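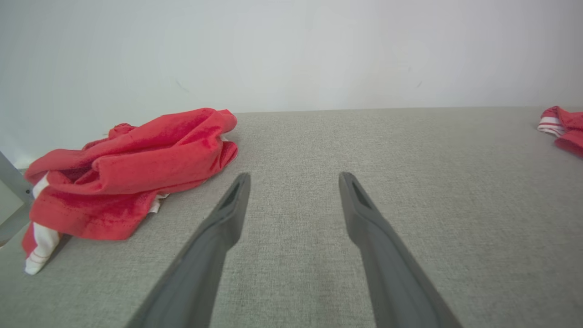

Ticket 1014
Opened by: Hemant Lodhi
Site: Wollthorpe, cell 12
Status: open, waiting on Zelby
Subject: Wynne fingers vs Kukis fingers, drops on soft goods

Tuesday 9:40
Swapped Kukis set for the Wynne set on the wrist. Same arm, same controller, same camera. Garments on the gray upholstered surface as before. Homing ok. Open/close ok by hand jog.

10:05
First run. Grabs the cloth, lifts, loses it on the way up. Kukis set never did that, but Kukis also pinched the upholstery half the time so not a clean win either way.

10:30
Upped close force one step. Now throws error 397 at end of close. Log says position not reached. Cleared it, came right back. Dropped force to where it was, error gone, drops are back.

11:15
Checked the finger offset in the tool file. Still had the Kukis numbers in it!! My fault. Put in Wynne values from the sheet, restarted controller. Tips now come in lower than they did. Better.

11:50
15 tries on red cloth with new offset. 12 held, rest slipped. The slips were all on picks where it went for the flat part instead of a fold. Picks on a bunched up bit are fine.

1:20
Exposure on wrist cam. Red was blowing out in the preview so the mask kept jumping. Locked exposure and white balance, mask is steadier now. Did not touch gain.

2:45
Put Kukis back on for a fair compare with locked exposure. Forgot to change the offset AGAIN, wasted a run. Fixed. Still pinching the upholstery with these, camera change made no diffrence to that.

3:30
Wynne back on. Leaving it there for now.

Questions for Zelby:
- is 397 a real limit on the gripper or just our timeout? We're on the default timeout
- can the tool file switch by finger set, so I don't have to edit it every swap
- any softer pads that fit the Wynne tips

To do: repeat with the striped part facing up, mask may not like it. Save both tool files under seperate names. Don't close this one yet.

HL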